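New finger pads went on the Callumham arm in August and I've been grinning ever since! The old pair had done 539 picks and were slipping on anything shiny. Two small bolts a side, a wipe of the mounts, then the 2 mm shim back in (don't lose it like I did).
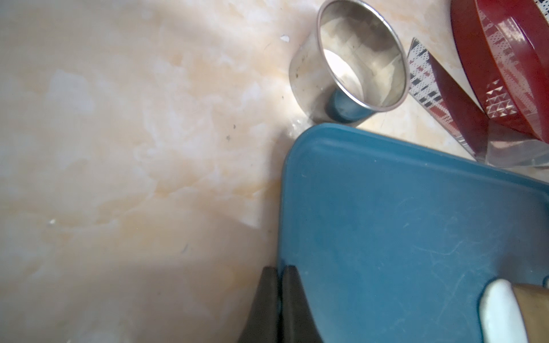 Gangadharan Shenoy

I re-zeroed the fingers over the counter, right at the edge of the blue tray, with the steel cup as my next target. Polished metal is a brute of a test and I love it. Grip force is set to 29 on my scale, and I'll be checking the bolts again after tea.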